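Chapter 4
Folding: turning a heap into a stack

Few household jobs repay a little attention as quickly as folding. A T-shirt takes 20 seconds once your hands know the way, and a shelf of well-folded shirts is a real pleasure to open in the morning! In this chapter we start with the simplest garment and build up to shirts with collars, which we reach in October if you are following the Truteo course plan.

Before you touch a sleeve, look at the cloth. Plain fabric is the best teacher, as there is no print to distract you and every layer shows.

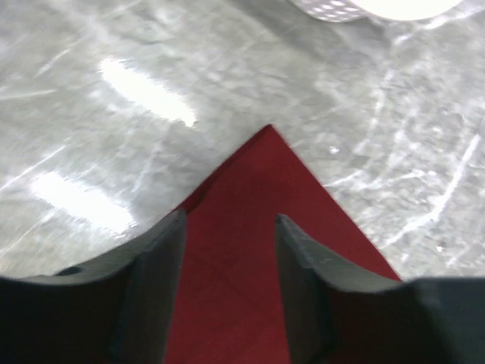 Fig. 4.1 A corner of folded red cloth. The upper layer sits slightly inside the lower one, leaving a thin darker strip along the side.

A small step between layers like this is quite normal, and you can choose to live with it or ease the top layer across before the next fold. Tove Frandsen, whose workbook we borrow from throughout, calls it "the lip" – a word we shall keep. Smooth from the middle outwards with a flat palm and never tug at the tip, or the point will stretch.

Now for the working space. You need a firm, flat surface, a basket for what is still crumpled, and a clear corner for what is finished.

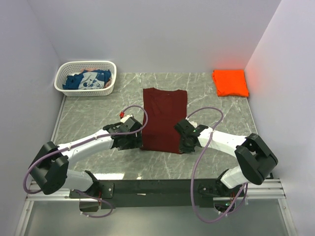

Keep those two areas well apart and you will always know how far you have come. Lay the shirt with its neckline away from you, bring the sides in to make a tall rectangle, then take hold of the bottom on both sides and carry it up towards the collar in one movement – both hands together, and not too fast.

Exercise 4.1 asks you to do this with three shirts of different weights. Start with the thickest.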